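vadov-home-sim

README 겸 데이터 카드. 급하게 씀. 틀린 거 있으면 이슈로.

뭐 하는 저장소인가

공유 작업실에서 만들고 있는 양팔 로봇 Vadov의 시뮬레이션 쪽 코드와 데이터. 실물은 아직 오른팔이 없음. 어깨 브래킷을 다시 깎는 중이고 작업실 밀링 예약이 밀려서 7월은 돼야 붙을 것 같다. 그동안 놀 수는 없으니 집 안 환경을 시뮬로 만들어 놓고 양팔 조작 데이터를 먼저 모으기로 함.

실물 제어 코드는 여기 없음. 그건 Ellon 저장소에 있다. 여기는 씬, 카메라 설정, 기록 스크립트, 그리고 모은 에피소드까지만.

현재 상태

- 씬 로딩: 됨
- 양팔 원격조작: 됨, 가끔 왼팔이 튐
- 그리퍼 접촉: 파라미터 계속 만지는 중
- 기록/재생: 됨
- 학습 코드: 없음. 나중에
- 문서: 이게 전부

설치

저장소 받고 가상환경 하나 만든 다음

pip install -r requirements.txt
python tools/fetch_assets.py
python run_scene.py --scene house_a

에셋 받는 데 시간 좀 걸림. 중간에 끊기면 assets/tmp 지우고 다시. 그래픽 메모리는 8GB면 돌아간다. 그보다 적으면 --low 옵션 주고 손목 카메라는 한쪽만 켜기.

노트북에서 돌릴 때 창이 까맣게만 뜨면 렌더러가 내장 그래픽을 잡은 거다. --gpu 0 또는 --gpu 1 바꿔가며 해 볼 것.

작업 과제

과제는 전부 집 안 정리 쪽. 테이블 위 컵 바로 세우기, 작은 물건 집어서 옮기기, 한 손으로 잡고 다른 손으로 넘기기. 처음엔 서랍 열기도 넣었다가 뺐다. 손잡이에 손가락이 걸리면 팔 전체가 진동해서 지금 접촉 설정으로는 못 씀.

컵 세우기가 생각보다 어렵다. 손잡이를 잡으면 돌아가고, 테두리를 잡으면 반대쪽이 들린다. 지금까지 제일 잘 된 방법은 왼손으로 몸통을 받치고 오른손으로 테두리 쪽을 밀어 올리는 것. 초보 조작자는 거의 다 테이블 밖으로 떨어뜨림.

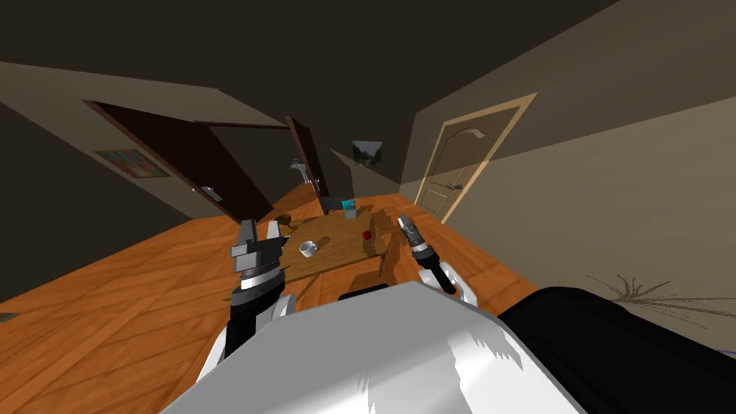 Samer Salameh: 양손으로 컵 세우는 건 실물에서 안 될 수도 있음. 어깨 간격이 시뮬보다 좁게 나와서 팔꿈치끼리 부딪힐 거다. 브래킷 치수 확정되면 URDF부터 고치고 다시 모으자.

맞는 말이라 일단 이슈로 올려 둠. 치수 나오기 전까지 모은 건 전부 v0으로 태그하고, 고친 뒤 것과 섞지 않는다. v0은 인식 쪽 실험이나 파이프라인 점검용으로만 쓰세요.

데이터 구성

에피소드 67개. 하나당 최대 450스텝, 넘으면 자동으로 끊고 timeout으로 표시한다. 짧은 것도 그냥 둠. 실패한 것도 안 지웠다, meta.json에 success가 false로 들어 있으니 필요하면 걸러 쓰면 됨.

폴더 구조

episodes/
 번호/
 head/
 wrist_l/
 wrist_r/
 joints.npy
 actions.npy
 meta.json

joints.npy는 라디안. 그리퍼는 0이 닫힘 1이 열림. 초기에 반대로 저장한 적이 있는데 그건 변환해서 다시 올렸다. 혹시 옛날에 받은 사본 있으면 버리고 새로 받을것.

시간 동기는 시뮬 스텝 기준이라 카메라끼리 어긋날 일은 없다. 실물에서는 이렇게 안 될 테니 여기 맞춰서 코드 짜면 나중에 고생함.

카메라

머리에 하나, 양쪽 손목에 하나씩. 손목 카메라는 그리퍼 뒤에서 손가락 끝 쪽을 보게 달려 있다. 마운트 각도는 config/cameras.yaml에 있고, 실물 마운트는 Sayegh 도면대로 출력할 예정이라 각도 건드리면 꼭 커밋 메시지에 남겨 주세요. 지난번에 누가(나) 안 남겨서 하루 날렸다.

손목 쪽에서 자주 나오는 문제는 배경. 팔이 허공이나 어두운 면을 향하면 화면에 쓸 만한 특징점이 하나도 없다. 특징점 기반으로 자세 추정하려던 계획은 여기서 접었음. 관절값으로 순기구학 돌리는 게 낫다.
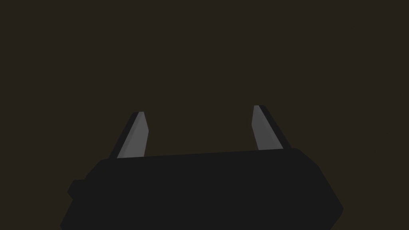
손목 카메라. 그리퍼 열림, 잡은 물체 없음.

이런 구간을 빼고 싶으면

python tools/filter_dark.py --src episodes --dst episodes_f

기준은 평균 밝기랑 분산 두 개. 임계값은 감으로 정한 거라 각자 조정. 필터 돌려도 원본은 안 건드린다. 머리 카메라에는 적용하지 말 것, 벽이랑 천장이 어두운 방이 있어서 멀쩡한 프레임까지 날아감.

씬

집은 하나. house_a. 방 여러 개가 문으로 이어져 있고, 문은 시작할 때 상태를 config에서 정한다. 물건 배치는 에피소드마다 시드로 섞음. 시드는 meta.json에 있으니 똑같이 재현 가능. 물건끼리 겹쳐서 생성되면 첫 스텝에 튕겨 나가는 버그가 있다. 바닥에 물건이 굴러다니는 에피소드는 대개 이거 때문이라고 보고 있는데 확인은 못 했음.

시작 위치는 테이블 앞이 기본이고 --spawn 옵션으로 바꾼다. 침대 있는 방은 이동 경로가 좁아서 베이스 반경을 실제보다 크게 잡으면 계획이 자꾸 실패한다. 처음엔 버그인 줄 알고 한참 뒤졌다.

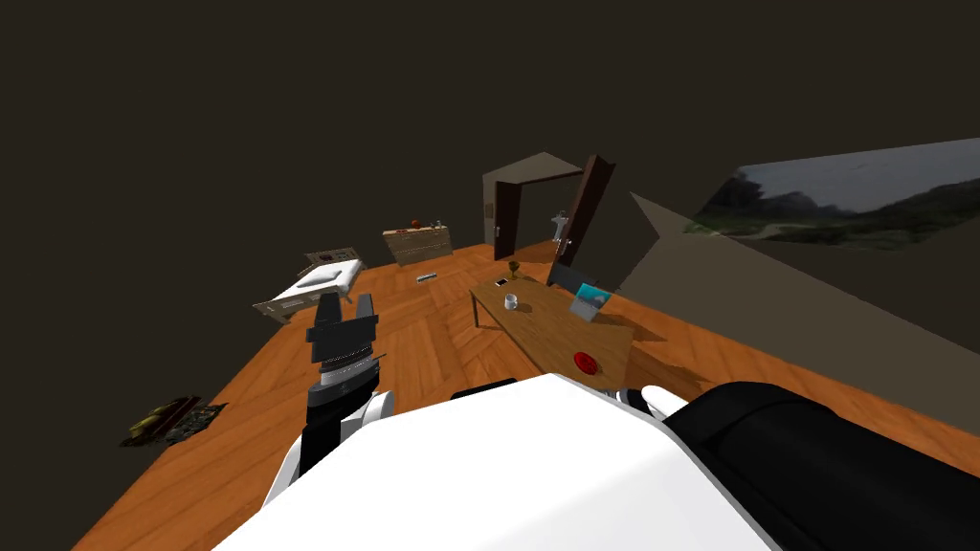 머리 카메라. 침대와 테이블 사이 쪽으로 왼팔을 뻗은 자세.

머리 카메라 기울기는 고정이 아님. 롤 축에 작은 오프셋을 무작위로 줬다. 실물 목 관절에 유격이 있어서 그걸 흉내 낸 것. 수평인 영상이 필요하면 meta.json의 head_roll 값으로 되돌리면 되는데 가장자리가 잘린다.

조작 방법

게임패드 두 개 또는 키보드. 키보드는 비추. 패드 하나가 팔 하나를 맡고, 트리거가 그리퍼다. 리더 암으로 하는 방식은 Rusow 브랜치에 있음. 아직 병합 안 함, 핸드셰이크가 끊기면 팔이 마지막 속도로 계속 가는 문제 때문에. 시뮬이니까 웃고 넘어가지 실물이면 큰일이다. 정지 로직 들어가기 전에는 절대 병합 안 할 거임.

기록 시작 r, 끝 t, 버리기 x. 버리기는 확인 창 없이 바로 지워진다. 조심.

조작자한테 부탁:
물건에 가까이 갈 때 속도 줄이기.
손목을 너무 꺾지 말 것, 특이점 근처에서 관절값이 지저분해짐.
놓친 물건 쫓아가지 말고 그냥 끝내고 다시.

알려진 문제

그리퍼 접촉력. 기본 강성을 800으로 두면 단단한 물건은 잘 잡히는데 얇은 컵은 손가락이 파고든다. 낮추면 이번엔 미끄러짐. 물건별로 따로 주는 게 맞는데 아직 못 했다. 지금은 그냥 800.

손목 시점의 가림. 손가락 사이에 물건 여러 개가 겹쳐 보이면 어느 걸 잡으려는 건지 영상만 봐서는 모른다. 머그 하나 집는 과제인데 뒤에 다른 물건이 같이 들어오는 식. 카메라가 기울면 위아래 감각도 없어져서 라벨링하던 사람이 제일 많이 물어본 게 이 부분이었다.

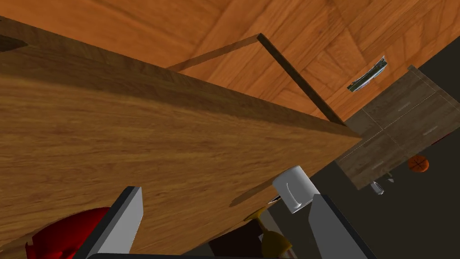 그래서 meta.json에 target 항목을 넣었다. 조작자가 기록 시작 전에 고른 물체 이름이 들어간다. 중간에 마음 바꾼 경우는 반영이 안 되니 target을 정답이라고 믿지는 말고 참고만. 이름 규칙은 assets/names.txt 참고, cup이랑 mug가 따로 있으니 헷갈리지 말것.

투명한 물체. 유리 종류는 깊이값이 뒤쪽 면으로 찍힌다. 깊이 쓰는 사람은 마스크로 빼세요.

왼팔 튐. 재생할 때만 생기고 기록에는 없음. 보간 문제로 추정. 재생 속도를 1배로 두면 안 보인다.

실물로 넘어갈 때

순서 메모. 어깨 간격 재기, URDF 수정, 손목 마운트 출력, 카메라 캘리브레이션, 그다음에 빈 동작부터. 비상정지 버튼은 작업실 벤치에 고정해 둘 것. 시뮬에서 모은 동작을 실물에 그대로 재생하는 건 금지. 속도 제한 걸고 한 사람은 버튼 옆에.

할 일

- 어깨 치수 반영
- 물체별 강성
- 서랍 과제 다시 시도
- 겹침 생성 버그
- 영어 README (누가 좀)

라이선스

코드는 MIT. 에셋은 출처마다 다르니 assets/LICENSES 확인. 에피소드 데이터는 비상업 용도로만.

문의는 이슈로. 메일은 잘 안 봄.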